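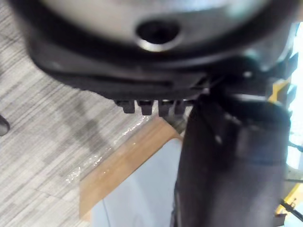
Larkden parts room moves to open shelving

Small-goods repairer Larkden has begun shifting its stock of moulded parts out of storage bins and onto open shelving, the first change to the parts room since it moved into its current building.

The work takes in 1216 stock lines, from outer housings down to caps and discs. Stores manager Elba Maldonado said the old arrangement had grown up by accident, with each delivery put wherever there was floor space.

"You'd be looking for one shell and end up lifting out three cartons to get to it," she said. "The cartons stay in the bins for now, but anything we reach for every day is going up where we can see it." 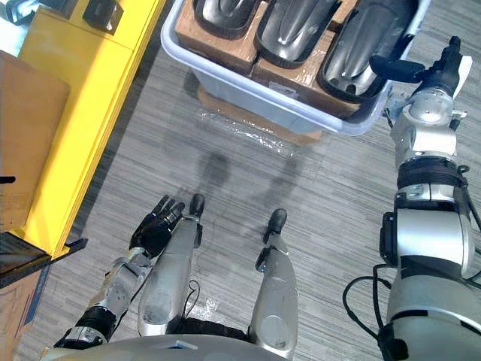 Photo: Larkden / Jarmo Tuominen

Black moulded shells are among the first pieces to be sorted. They are awkward to stack — the raised rims catch on one another — and until now they have mostly been kept on top of whatever boxes were in the bin.

Under the new layout, larger pieces go in rows on the upper shelves and small parts go below. Maldonado has set aside 29 shelf bays for the job and expects to fill them by May. The shelving and labels have cost the business $3000.

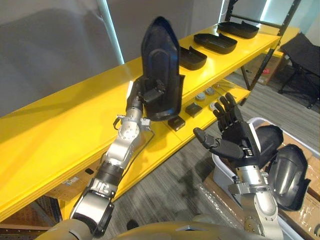
Black trays in a row on the top shelf, with small parts on the shelf below.

Ignacio Domínguez, who runs the repair bench, said he would like the grey caps moved closer to his end of the room. That has yet to be settled.

Counter service will carry on as usual during the changeover. Customers waiting on a part can quote their job number at the front desk, and 53 orders already in the queue will be filled first.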